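Packing helpers wanted, Surkeck stock room, Druvgate

Surkeck is a small seller of storage boxes, gift boxes and paper goods. We moved to Druvgate in spring and now we must sort the whole stock again before the busy season starts. For this work we look for 7 people, from August until the end of October. With good will on both sides it can become longer.

What the work is

Most of the time you will work with boxes that have a separate lid. They come back to us from shops and from fairs, many of them already used for display. You take a box from the pallet, open it, look inside, wipe it if needed, put the lid on again and decide to which shelf it goes. We keep three shelves: good for sale, good for own use, and paper recycling. In the first week somebody from the shift will work beside you, so you do not have to know everything on the first day.

There are 3,000 boxes in the stock at the moment. From these, 1,505 were already checked by the team before the move, but they must still get a new label with the Druvgate shelf number. The labels are printed in the Melta program. It is simple to use and we will show you.

Working times

The early shift is from 7:00 in the morning until noon. The late shift begins at 12:30 and ends at 17:30. You can choose one of them, but please stay with your choice for the full month, because the plan is made one month before. There is a paid break of 20 minutes in each shift.

What we ask from you

You should be able to work with your hands for some hours and to kneel or sit low when it is necessary. Part of the sorting is done on the floor. We have knee pads, but if you have your own which you like more, bring them. The boxes are light, the heaviest full carton is 9 kilograms. You should be at least 18 years old. Experience in a warehouse is nice to have but we do not require it. English on a basic level is enough. Please wear closed shoes and clothes which may become dusty.

How to check a lid

Many applicants ask us what is meant by "checking," so I write it shortly. Put the box on a flat place and lay both hands on the lid. Press a little on the left and on the right. The lid should go down evenly and should not jump up at one corner.

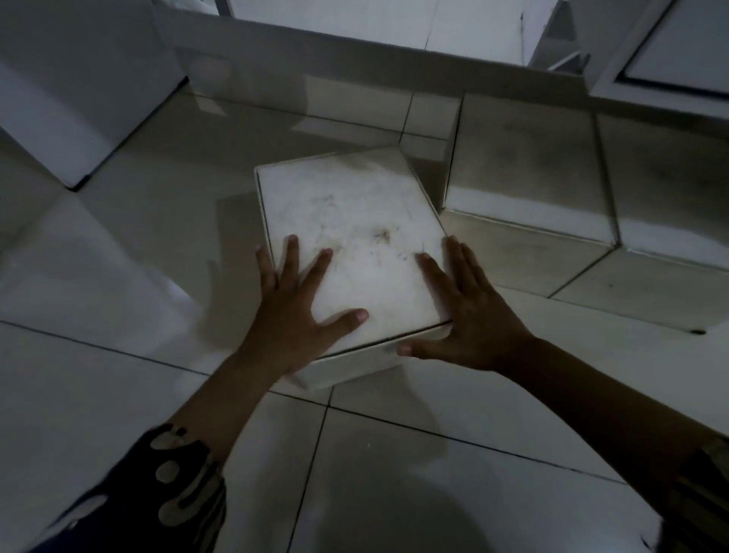 If the box is straight but the lid has marks, please do not throw it away. Try first with the dry cloth, then with the white eraser. A lid that stays dirty goes to the shelf for own use, and the bottom part can get another lid from the spare pile. Only boxes with a broken corner go to recycling.

Payment and place

The payment is by the hour and comes at the end of each month. You will get the exact rate together with the invitation, before you decide anything. The stock room is in the yard behind the Hodžić bakery, second door, ground floor. Bus 29 stops in front of the bakery. For bicycles there is a rack in the yard.

How to apply

Write us a short letter, half a page is enough. Tell us which shift you prefer and from when you can start. A photo and certificates are not needed. You can leave the letter in the Surkeck mailbox at the yard gate or send it with the contact form on our website, subject "Packing Druvgate." We answer to everybody within two weeks, also when the places are already taken.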